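Moqueta modular (losetas de moqueta)

La moqueta modular, o loseta de moqueta, o baldosa textil (he oído hasta «parqué de pelo», y me niego a usarlo), es un revestimiento de suelo que se vende en piezas sueltas, casi siempre cuadradas, y que se coloca sin necesidad de desenrollar nada. Llevo años escribiendo las entradas de suelos de esta enciclopedia y esta la tenía pendiente desde octubre, así que allá voy, con cariño y con algún paréntesis de más.

Qué es exactamente

Una loseta tiene dos partes: la cara textil, que es lo que pisamos, y la base, que es lo que pesa. La cara suele ser de poliamida o polipropileno, en bucle o en pelo cortado, y la base puede ser de betún, de PVC o de algún compuesto más moderno. Lo del peso importa muchísimo. Una loseta ligera se levanta por las esquinas en cuanto alguien arrastra una silla, y luego vienen los tropezones.

El formato más corriente en Europa es el de 50 x 50 cm, aunque también hay tablillas alargadas, que a mí me encantan en los pasillos y que dan una guerra tremenda al cortar los remates.

Dibujo y sentido de colocación

Cada pieza lleva en el dorso una flecha que indica la dirección del pelo. Si todas las flechas miran al mismo lado, el suelo se lee como una superficie continua; si se van girando un cuarto de vuelta, sale un damero. Con las rayas esto se nota el doble: una sola loseta girada en medio de una sala rayada y ya no ves otra cosa en toda la tarde (yo, por lo menos). También existe la colocación a rompejunta, como los ladrillos, que disimula bastante bien las uniones.

El gris rayado es el gran clásico de las oficinas y los laboratorios. Esconde la pelusa, combina con cualquier mueble y perdona las pisadas, y por eso lo encuentras en todas partes, te guste o no.

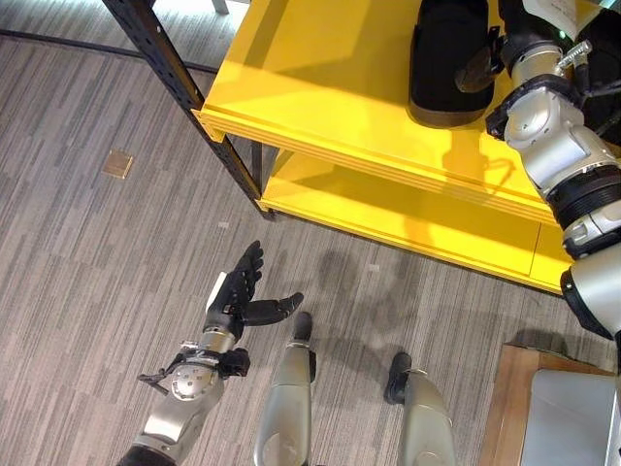

Prulamum escribió al pie de la primera versión de esta entrada que de rayas nada, que en su local las puso y al año se le marcaba el camino de la puerta a la impresora, y que desde entonces solo compra jaspeado. Tiene parte de razón. El jaspeado aguanta mejor las zonas de mucho paso, aunque yo sigo pensando que su problema fue no tener felpudo.

Un ejemplo que conozco de cerca

La biblioteca de Oton cambió su suelo entero a moqueta modular y pude seguir la obra casi a diario. Fueron 3.097 losetas de la serie Calimlim, fabricada por Plolcombe, colocadas en 19 días sin cerrar del todo, moviendo las estanterías por tramos. ¡Con un rollo habría sido una locura! Se fijaron con adhesivo de retención, que agarra la pieza pero deja despegarla después, y se guardaron 2 cajas de repuesto en el almacén.

Guardar repuesto del mismo lote es el consejo que más repito. Los tintes varían de una partida a otra y una loseta «igual» comprada tres años más tarde canta una barbaridad.

Limpieza y duración

Aspirado frecuente y, para las manchas, paño blanco y agua templada, siempre de fuera hacia dentro. Si la mancha no sale, se levanta la loseta, se lava aparte y se deja secar en plano antes de volver a ponerla. Una instalación decente puede durar hasta 15 años, con las zonas de paso renovadas por el camino. Hay quien rota las piezas, llevando las del pasillo debajo de los armarios y al revés; funciona, pero las recolocadas tardan unas semanas en igualarse con las vecinas.

Inconvenientes

El precio por metro suele ser más alto que el del rollo. Las juntas, por bien que se pongan, acaban viéndose con luz rasante. Y el soporte tiene que estar seco y muy liso, que una gota de mortero olvidada debajo se nota en el zapato toda la vida.

Véase también: moqueta en rollo, suelo técnico elevado, felpudo de entrada, adhesivos de retención.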